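Carry Less Water, Know Where It Is

Most cruising boats of 12 metres or so leave the builder with far too much tankage, and most owners then add to it. I hold that this is a mistake for coastal passages, and I say so having done it myself.

Fania, our sloop, came with two tanks holding 186 litres between them. On the advice of the yard at Pruldale I fitted a flexible bladder of 80 litres under the port settee. The bow trim changed very little. The heel did. On starboard tack she carried the extra weight to leeward, and the autopilot corrected for it all night at a measurable cost in amp-hours.

The usual argument for volume is safety. I don't find it persuasive. A single large supply joined by one manifold fails as a single supply. A perished hose clamp drains it into the bilge, and a bad fill at a doubtful dock spoils the lot. Vilho Ikonen, who kept the ketch Zarkonier in commission for 16 seasons, ran separate tanks with separate valves and never cross-connected them. His logbooks record consumption by tank, in litres, at 7 a.m. I have copied the practice and recommend it.

My second objection concerns pressure pumps. A pressurised galley tap encourages waste that a foot pump does not. After we disconnected ours, daily use for two people fell by a third with no change in cooking or washing habits.

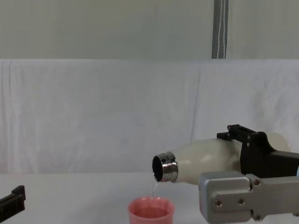

Page last modified: June, 7:40 p.m.

Drinking water should be kept apart from the tanks altogether, in bottles that can be lifted, inspected and poured by the cup. It tastes better, and the remaining quantity is known without a gauge. Tank senders on small boats are poor instruments in any seaway.

The bladder came out at Cunha. We now leave with 70 litres in each main tank and refill when the chance arises - a chore with jerry cans, I grant, and an unpleasant one in a chop. Offshore the calculation is different and I would fill everything. For hops of two or three days along a coast with taps on it, the weight is better left ashore.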